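Shared workroom at Derton reopens with new tables and fresh walls

The shared workroom on the ground floor of the old Derton school building opened again in February after being shut for most of the winter. Members can now use it in the mornings and evenings as before, and the online booking page is taking reservations up to a month ahead.

The room is run by Stillis, the local workspace association, which has 49 paying members in Derton and the villages towards Cikness. It is used for sewing, model making, small repairs, parcel packing and anything else that needs a big flat table and decent light.

Work started after members complained that the old tables were past saving. They had come from the school when it closed, and years of glue, craft knives and hot pans had left them pitted. Two had been propped up with folded card since the summer. A survey sent out with the autumn newsletter put tables at the top of the list, ahead of heating and a second sink.

The replacements were made by Saraç, a joinery firm on the Cikness road. Each has a smooth top and rounded corners, and they are a little higher than the old ones, which suits people who work standing up. Members had been asked to choose between three colours and went for the palest, a grey close to white. The walls have been painted to go with it. Stillis said the lighter colours make small parts easier to find and had made more difference to the room on dark afternoons than it expected. 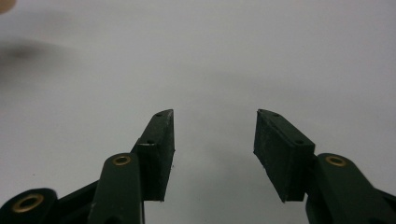

Cost and funding

Most of the money came from the association's reserves, with the rest raised at two sales held in the school hall before the closure. The second of these, a sale of fabric, wool and offcuts, made £235 in one evening. The old tables were offered free to anyone who could collect them, and all went within a week. One is now a potting bench on the Derton allotments.

Membership fees will stay the same until the end of the year. The charge for non-members who book a table for a single session goes up by £4, the first rise since the room opened. Stillis said the extra would be put towards a new extractor fan for the side room, where soldering and gluing are done.

Changes for users

The layout has been altered a little. The tables stand in two rows with a wider gap between them, so that a trolley can be wheeled from the door to the far end. The shelves for unfinished projects have moved to the corridor, and each shelf now has a slot for a name card. Anything left there without a card will be kept for a month and then cleared.

Users are asked to put a cutting mat down before using a blade and to wipe the tops with a damp cloth when they finish. Mats are kept on hooks by the sink. Scouring pads and bleach should not be used on the new surface. Spray paint is no longer allowed indoors at all, and a covered spot has been set aside in the yard.

Parcel packing has its own table next to the door, with brown paper and tape on a rail. Both can be used freely, but boxes need to be brought from home. The large table at the window end can be booked as a whole for quilting and pattern cutting.

A noticeboard has gone up by the entrance for people who want to swap materials or ask for help with a job. Notices should be dated and will be taken down when they are out of date.

Still to come

Some of the work has not been finished. The blinds are on order and the side room is waiting for its door to be rehung. The floor by the radiators will be patched during the spring break, when the room will close for a couple of days. Bookings already made for that time will be moved, and those affected will get an email.

Keys issued before the closure still work. Anyone who has lost theirs can get a new one from the Stillis office during morning opening hours.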